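About Tultlow Home Robotics

Hi, and thanks for clicking through! Most people find this page after reading one of the build logs and wondering who on earth is behind them, so let me try to explain.

Tultlow is a very small company. I run it out of my home and a shared workshop on Sokatmont Street, where I rent a bench and a locker and get to use a much better drill press than I could ever afford. I design small grippers for cloth, build them, break them, and then sell plans and parts kits to other people who want to do the same on a kitchen table. That's the whole business.

I got into this sideways. My day job used to be repairing industrial sewing machines, and I spent years watching how cloth behaves when a machine grabs it (badly, mostly). Metal parts are easy for a robot. You know where the edges are and they stay put. A pillowcase has no opinion about what shape it should be, and the second you touch it, it turns into a different problem. I loved that, and one December I cleared off a shelf, bought a bag of bearings and started building. 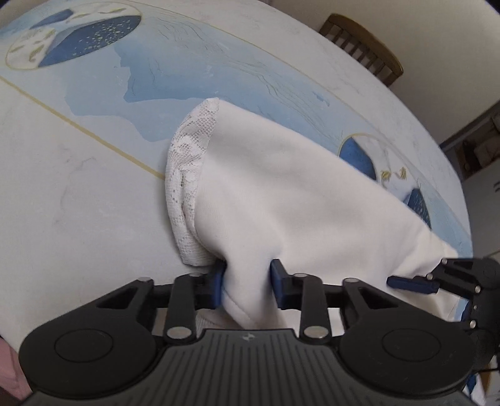
The first gripper was called Sultana, because it was small and wrinkly-looking and I was eating a box of them at the time. Sultana had one job, which was to pick a single dish towel off a stack of two. It took me 331 tries to get a version of the fingertip I was happy with. Too smooth and the cloth slides away, too grippy and you bring up both layers, and if you squeeze harder you just get a nice tight pinch on the wrong thing. I kept every one of those results in a notebook, and that notebook is more or less what the company grew out of.

The kit we sell now has 448 parts in it, counting every pin and washer, and I do count them, usually late at night with the radio on. You'll need a screwdriver, a small pair of pliers and a free weekend. You don't need to know how to code to get the hand version working — you hold it, you squeeze, the fingers close. Adding motors comes later, if you want to, and plenty of our builders never bother.

I say "we" a lot, so I should be clear that it's me plus whoever is at the next bench. The Skurkow people (they make the bearings, and they've put up with a lot of odd phone calls from me) are the only supplier I've stuck with from the beginning. Everything else I've changed at least once.
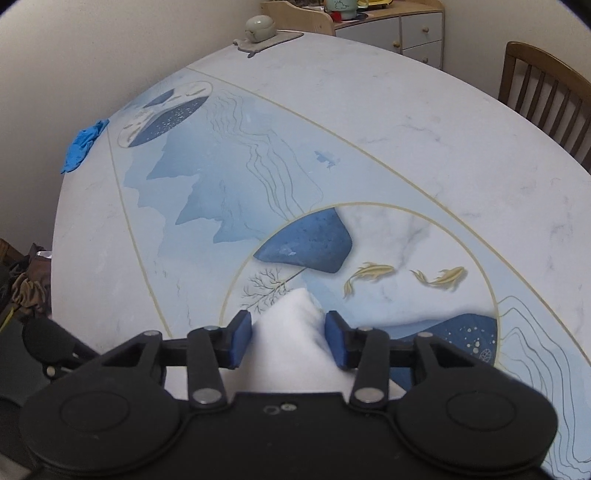

Testing on real household stuff matters to me more than it probably should. Lab cloth is flat, square and pressed. Home cloth is a sock inside a sleeve! So my rule is that a new design has to get through around 1000 grabs on ordinary things from around the house before I'll put it in a kit. Thin and fluffy things are the hardest. Lace is its own kind of misery, all those little holes, and I've redone the pads more than once on account of it.

I also publish the failures. If a linkage binds up or a pad peels off, it goes in the build log with the measurements, and you can grumble at me in the comments. Please do. Half of the good changes to the kit started out as a complaint.

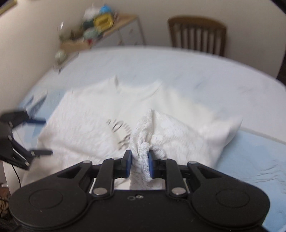

Sultana_owner_2 wrote in to say that the hand version taught them more about picking up a shirt than any of the motor stuff did, and asked if we could please sell the finger pads separately so they didn't have to buy a full kit every time one wore out. Yes! They're on the parts page now, in pairs, and they fit the older arms too.

If you'd like to see a build in person, the workshop has an open evening on 17th August. Bring something awkward to pick up. Parking is on the street, the door sticks so give it a shove, and my bench is the one at the back by the sink.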